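4.2 Riding along: what long slow trips do to the people who take them

I should say up front that I came to this topic as a fan. I have owned two microcars (one ran, one mostly didn't), and when Chi-keung Chiu asked me to help study people who drive tiny, old or plainly unsuitable vehicles a very long way, I said yes before he had finished the sentence. So read this section knowing where my sympathies are!

We talked to 387 drivers in all. Every one of them had finished, or tried to finish, a charity trip of at least 2,000 miles in a vehicle with a top speed under 50 mph. Mopeds count. Ride-on mowers count too, though we argued over those for most of May. We left out bicycles and anything with a support truck carrying a spare engine, which felt like cheating to me and like a confounding variable to Chi-keung.

The first thing I wanted to know was when people think about quitting. I had guessed the halfway point, when the fun has worn off and home is just as far away in either direction. I was wrong. Most drivers told us the low spot came early, on day 4, usually in the late afternoon. By then the first breakdown has happened, the send-off crowd is a memory, and the donation page has gone quiet. One woman driving a three-wheeler from Hadden to the coast said she sat in a gas station parking lot and priced one-way rental trucks on her phone for an hour. She kept going, mostly out of embarrassment, and she says so herself.
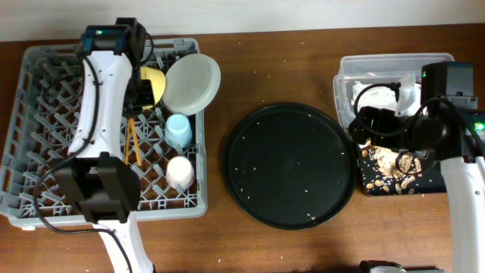
Repairs are where I think our results get interesting. We asked everyone to keep a plain log: what broke, who fixed it, how long it took. People who had done their own wrenching beforehand didn't have fewer breakdowns than the first-timers. They just minded them less. A first-timer with a snapped throttle cable wrote three pages about it, while an old hand with the same problem wrote "cable, 20 min, ate a sandwich." (I have that one pinned over my desk.) Figure 6 plots the mood scores against the hours lost to repairs, split by experience, and the gap between the two lines is wider than anything we saw for weather, traffic or money raised.

Strangers matter a lot too. Chun-yin Chu did the coding on the interviews, and she noticed that drivers hardly ever named the town where they broke down but nearly always remembered the person who stopped. Dehghan (2.3, above) found the same pattern among long-haul motorcyclists, and I'd love to see somebody try it with sailors.

Now the weak spots. Our drivers volunteered, so we probably heard from the cheerful ones. The logs got thin toward the end of most trips, right when people were tired and I most wanted to read them. And we used the Usaseck mood scale, which was built for commuters and asks a lot of questions about parking. Drivers crossing empty country at 23 mph found those pretty funny, and a few left them blank.

Figure 6. Mean mood score by hours lost to repairs, first-time and experienced drivers shown separately. Trips that ended early are included up to the last log entry.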